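Bernia — Paid testers wanted for the Alholm tabletop arm

We make a small robot arm called the Alholm. It sits on a table and picks things up, with opinions about which things. Before it goes on sale in December we want people who have never worked for us to spend a day with it and tell us what's wrong.

The work takes place at our Prodville workshop. You pick a task from the card, start the arm, watch, and write down what happened in words your aunt would understand. 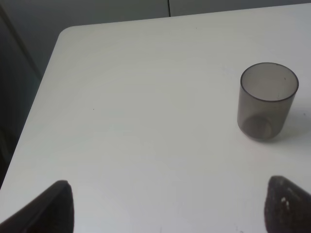
No engineering background is needed. We have plenty of that in-house, and it's how we ended up with a 204-page manual. You should be patient, able to type, and willing to say "I got bored" on a form.

What you'll do

Run the cup and bottle tasks, on both the empty and the part-filled settings.

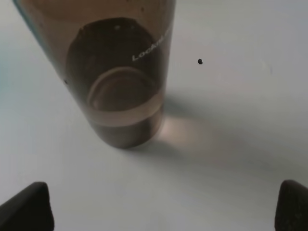 Set up the wrist camera from the printed guide, without asking us for help. We will be in the next room, suffering.

Change the gripper fingers 2 times, once with the guide and once from memory.

Fill in the score sheet. Sarcasm is allowed in the comments box only.

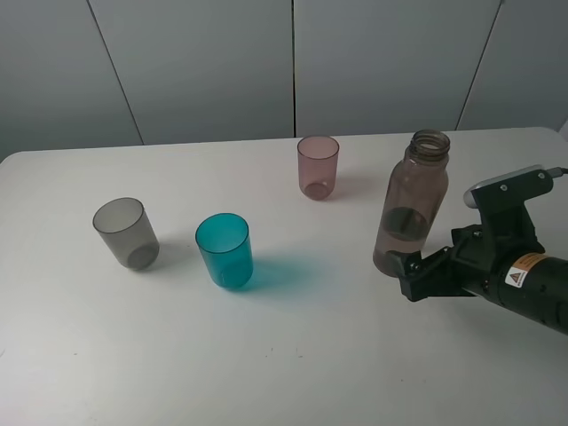
Grip settings are where we most need fresh eyes. The kit comes with a preset for each kind of object, and our own staff know them too well to notice when the names make no sense. A see-through bottle with no cap and liquid in it calls for a different choice than a teal cup does, and we'd like to know whether the menu makes that clear to you. If you end up guessing, write down your guess.

Pay and places

We have 20 places. Each tester gets $600 for the day, plus lunch from Cifuentes across the street — the soup is better than the sandwiches.
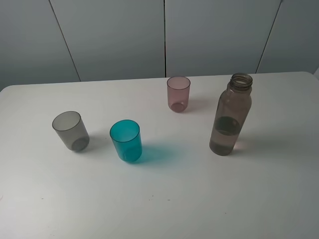
How to apply

Send us a short note saying what you do all day and the last appliance that annoyed you. Skip the résumé. Applicants must be 18 or older. Current Bernia dealers can't take part, however nicely they ask.

Posted 29 June 2023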